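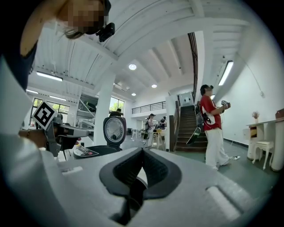
Figure 4. View from one hand-held gripper, with the second gripper and its square marker to the left of the jaws.

4.2 Recording a two-gripper session

The Kadau method recovers the path of each gripper from its own wide-angle video. In the Beletham trials, 580 of 900 recordings were made with two grippers.

1. Fix a marker flat on top of each gripper.
2. Start both cameras, then the head camera if one is worn.
3. Turn each gripper slowly until its marker has been seen by the other camera.
4. Open and close the jaws fully, twice.
5. Carry out the task.
6. Return to the starting pose before stopping.

Note: People walking in the background do not normally upset tracking. Blur faces before export.

Caution: Do not cover the lens or change the jaw inserts during a session. Either action makes the calibration file invalid. Repeat section 4.1.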